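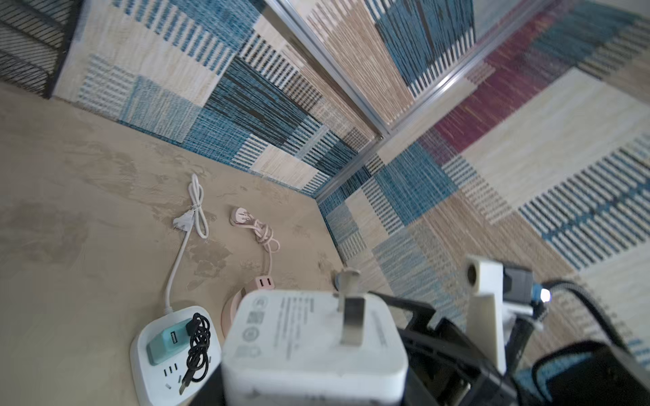 4. Plugging in and first charge

Okay, the lamp is built, the shade is on, and now you get to power it up! I wrote this part after setting up my third Lunde reading lamp (one for me, one for my sister, one for the shop), so I've made most of the mistakes for you.

1. Pick the outlet first. I like one I can reach without crawling, because you'll be unplugging the adapter now and then to dust it.

2. Read the small print on your adapter and check that the output matches the label under the lamp base. If the two don't match, stop there and write to us.

3. Push the round end of the cord into the base until you feel it click. It's a stiff click the first few times, so don't be shy.

4. Now plug the adapter into the wall. Straight in, no wiggling.

5. Leave the lamp switched off and let the battery fill up. The little light on the base goes from amber to green when it's done. Mine took most of an evening.

Note: If you bought the Skusden base with the bigger battery, the light blinks for the first minute. Mine scared me, but it's only checking itself.

6. Tap the top once for low (600 lumens) and twice for high (820 lumens). A long press turns it off. I read on low and save high for sewing on buttons and hunting for dropped screws.

Caution: Don't run the cord under a rug or pinch it behind a bed frame. If the adapter ever buzzes, smells odd or gets too hot to hold, unplug it and don't use it again.

Caution: Indoors only, please. A covered porch still counts as outdoors (Ezequiel Moya, who answers our mail, has had that debate many times).

7. Traveling with it? Hold the button for 9 seconds to lock it, so it won't switch on in your suitcase. Same again to unlock.

If the light stays amber overnight, try another outlet, then press the cord into the base again. Still amber? Go to section 7, Battery troubles.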